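Cedomwood Office Support
Ticket 775: Tower doesn't see its hard drive, beeps on some starts
Category: Hardware, desktop
Status: Closed
Machine: front counter PC, Rarham branch
Log kept by: bench tech

Reported problem

Counter staff in Rarham say the PC comes up with a "no boot device" message maybe one morning out of four. Switching it off and on again usually clears it. This week it added something new – three beeps, a pause, three more beeps, and a black screen. They unplugged it, carried it to the back office, plugged it in again and it started fine, so they carried it back. Then it beeped again. I asked them to stop carrying it around and send it to me!

Nothing on it that isn't also on the server, according to the request form, except a folder of label templates for Mets (our inventory program) that somebody has been saving to the desktop. So I want that folder off before I do anything brave.

Entry 1

Plugged it in as it arrived, with my own monitor and keyboard. Started first time. Started second time. Started so many times that I began writing the "could not reproduce" note, and then of course it gave me three beeps. OK, good, I believe them now.

Copied the Mets templates to the share while it was in a good mood. Drive health report was clean, no reallocated sectors, no pending ones. I ran the long surface test over lunch and that passed too. So I'm leaning away from a dying drive and toward a bad connection somewhere, and the beeps are probably their own separate thing with the memory. Two faults in one box is annoying to chase, but I've had it before.

Asked Rarham whether the PC had been moved recently. Yes, the counter got rebuilt and it spent a couple of weeks in a storeroom.

Entry 2

Power off, cord out, side panel off. I held the power button in for a few seconds to drain whatever was left, grounded myself on the chassis and started pulling parts.
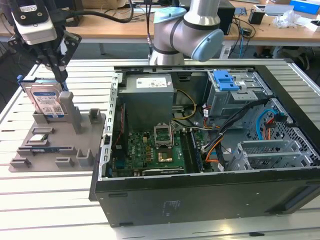
My rule for an intermittent fault is to take out everything that lifts out, look at it, and put it back one piece at a time with a start in between. It's slow and I grumble about it, but I've skipped it before and paid for that with a whole extra day. The gray tray earns its keep on a job like this: the drive stands upright in it with its white-and-blue label out where I can read it, and the memory module gets a slot of its own and isn't sliding around by my coffee. I copied the drive's serial number into the asset record, which had the wrong one. (It had the serial number of the monitor. I don't know either.)

Contacts on the memory had a dull film on them. Wiped them with a lint-free cloth and a bit of isopropyl and let them dry. Blew out the slots with the air can, short bursts. A fair amount of dust came out, plus one staple, which I've taped to the paper copy of the ticket.

First restart with one module, in the slot nearest the processor. No beeps. Ten starts, no beeps. Swapped in the other module, same slot, same result. Both modules in, same result. I left a memory test going and got to the end of it with zero errors.

Entry 3

Beeps look solved, so on to the missing drive. I had reconnected it and got a clean start, then tapped the side of the drive cage with the handle of a screwdriver and restarted. No boot device. Tapped again, restarted, drive's back. So that's our morning message, and I was pretty pleased with myself for about a minute.

Swapped the data cable for a known good one from the drawer. Still happens. Moved it to the other port on the board. Still happens. Went over the power lead with my fingers, wiggling as I went, and couldn't get it to drop out that way.

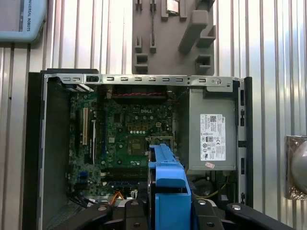
By this point the only thing I hadn't changed was how the drive is held. The caddy clips around it and the whole thing pushes into the cage until it clicks, and this one wasn't clicking. It slid in nicely and stopped, and if you weren't listening for the click you'd call it done. Pull gently on the tab and it came straight back out at me. I'd guess it got knocked when the PC was in the storeroom, or somebody pushed it in without finishing the job a long time ago and it crept.

Two things to try: a replacement caddy from the spares bin, and a check that the drive is seated squarely in it. I emailed Rarham to say they'd get their PC back but not today.

Entry 4

Spares. The first caddy I picked had a cracked corner, so that went in the trash. The second looked fine but I wanted to handle it outside the case before trusting it, so I used the practice board.

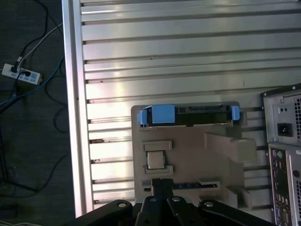 Practice fixture: caddy across the top, square chip seated in its frame below.

I flexed the blue handle a bunch of times, looked for white stress lines in the plastic and found none. Fitted the Rarham drive in it, shook it (gently, I'm not a monster), no rattle. Into the cage it went, and it clicked. Pulled on the tab and it stayed put.

Then the screwdriver handle again. Tap, restart, tap, restart. Drive showed up every time. I set the restart script going and went home with the counter set to 1000. It was finished when I came in, with no misses logged.

Entry 5, moved to the main bench

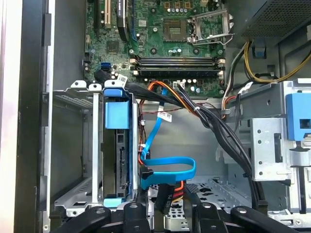

Utton, March

I wanted one good look at the board before closing this, so the memory came out again and so did the processor, with the socket lever up on its right side. Went over the gold contacts with the magnifier and a flashlight. None bent, none dark. The two blue SATA ports were worth a look as well, seeing how much plugging and unplugging I'd done. Neither one wobbles.

Fresh thermal paste, processor back in, lever down, memory in. It started first time with no beeps. Temperatures are a few degrees lower than when it arrived, so the old paste was probably past its best.

I tied the loose power wires back on the way out so they don't lean on the drive cage. Side panel on, ran the tap test one last time through the panel, fine.

Parts used: one drive caddy from spares, thermal paste, one cable tie.

Still to do: order more caddies, we're down to the last good one. Correct the monitor's asset record too.

Note to Rarham: please keep saving the Mets templates to the share and not the desktop. If you hear beeps again, leave the PC where it is, write down how many, and reply to this ticket so it reopens.

Closed. Going back on the next van.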